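Removing pale blue smudges from a white tabletop
Zestville Household Help
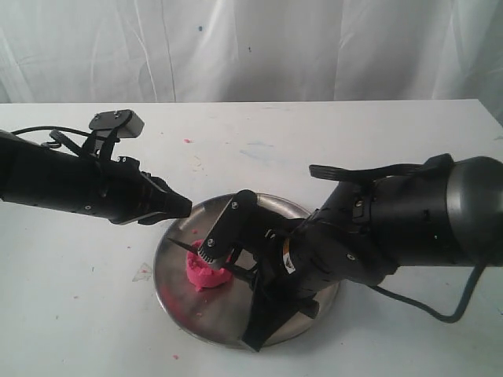
Brakuner
Posted 2019-10-07
The table has been in use since June and wiping with washing-up liquid no longer gets it clean. Scuffs I can live with. The faint pale blue smudges towards the back, just right of centre, are what I want rid of. Surface type unknown. What is safe to try?

Zevmont
Baking soda paste, soft damp cloth, light pressure. Test a corner first. Leave for 20 minutes, rinse, dry. Avoid scouring pads, which will add to the scuffing.

Tamura3206
bleach. worked on mine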